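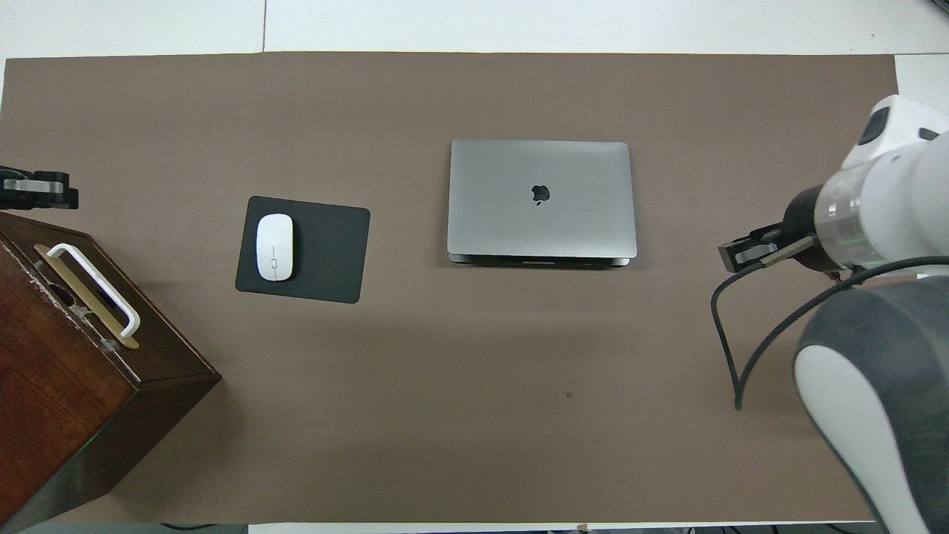

Wednesday, January 15, 2020

My daughter stopped talking to me in November. I don't mean she slammed doors or yelled. She still said "fine" and "okay" and "can I have ten dollars," and she still came down for dinner when I called, and if you had been a guest at our table you would have thought we were a perfectly pleasant family. But she was thirteen and something had gone quiet in her, and I lay awake most nights going back over everything I had said since the summer, trying to find the sentence that did it.

I've put off writing this post for a while. Part of that is because it's her story as much as mine, and I asked her before I started (she said "sure, just don't make me sound weird," and she gets to read it first). The other part is that I like to write about things once they are finished, with a bow on top, and this isn't finished. But a few of you wrote such kind notes after my last post, the short sad one, and I feel like I owe you a longer letter.

So, some background for newer readers. We moved to Putby two summers ago, when my job moved. It's a small town, much smaller than what the kids were used to, and my son took to it like a duck to a pond. He's nine, he had a best friend by the second afternoon, and he would be happy anywhere with a hill and a bike. My daughter was the one who had to leave people behind. She was so good about it, too! She packed her own boxes and labeled them, and she told her grandmother on the phone that it would be an adventure, and I was so relieved that I took her at her word. I think about that a lot now. I wanted her to be okay, and she could tell, so she was okay for me.

By last fall she had been okay for more than a year, and I guess she was tired.

I tried all the wrong things first. I tried cheerful questions in the car. I tried a "girls' day" at the mall in Kavgate, where we walked around for four hours and bought one pair of socks. I tried being stern about her phone, and then I felt bad and tried being not stern about her phone. One evening I sat on the end of her bed and gave a speech, a really long one, about how she could tell me anything, and when I finally ran out of breath she said, "I know, Mom," in such a polite voice that I went down to the laundry room and cried into a towel.

The school counselor gave us the name of a family counseling office over on Rondent Street, and we got in the week before Thanksgiving. I was hoping to be told what to do. I had even brought a notebook. What the counselor asked, near the end of that first visit, was what my daughter and I did together that had no point to it. I started to answer and then I just sat there. We had homework and rides and chores and dentist appointments. Everything we did had a point.

She suggested we pick something small and dull, do it most evenings, and keep my questions out of it. That last part was for me, and she said it very nicely.

We picked a jigsaw puzzle, mostly because it was on sale. It was 1000 pieces, a harbor with a great deal of sky, and if you have ever done one of those you know what that sky was like. I set it up on the old card table in the den. The first night my daughter did the corner pieces and went upstairs. The second night she stayed a little longer. I bit my tongue so hard, you have no idea. I would feel a question coming up - how was lunch, who did you sit with, are you sad, are you sad because of me - and I would pick up a blue piece and try it in a blue hole.

It was the better part of two weeks before she said anything that mattered, and she said it to the puzzle. She said, "I don't really have anybody to eat with." Then she found the piece she was looking for, and put it in, and kept going.

I wanted to fix it so badly. I wanted to call the school, and the other mothers, and possibly the governor. I said, "That sounds really lonely," and she said, "Yeah, it is," and we did some more sky. But she came back the next night, and she told me a bit more, and some of it was hard to hear. She told me she had been mad at me since the move and felt she wasn't allowed to be, because I'd been so worried about money that year and she didn't want to make it worse. She had been taking care of me. I told her she could be as mad as she liked, and that I was sorry, and for once I stopped there.

She is still mad some days, and on those days she says so, and I can't tell you how much better I like it than "fine." School is only a little better. There's a girl in her art class who has started saving her a seat, and I'm under strict orders not to get excited about it or offer to bake anything.

We did finish the harbor, minus one piece that I strongly suspect the dog of eating. My son came in for the last row and took all the credit. Now we've started a smaller one, 600 pieces, a bakery window, and she picked it out herself. We don't get to it every night. Sometimes she has a lot of homework, and sometimes I'm worn out and we watch a baking show with our feet on the same cushion, and that seems to work too.

Several of you asked whether I'm still going to counseling on my own. Yes, I go every other Thursday, and it has been good for me in ways I may write about another time. My mother thinks the whole business is a lot of fuss over a shy kid, and we've agreed to leave that subject alone at Sunday lunch.

She's calling me from the den right now. She's found the edge piece with the bit of red awning that we both gave up on last night, so I'm going to go and look.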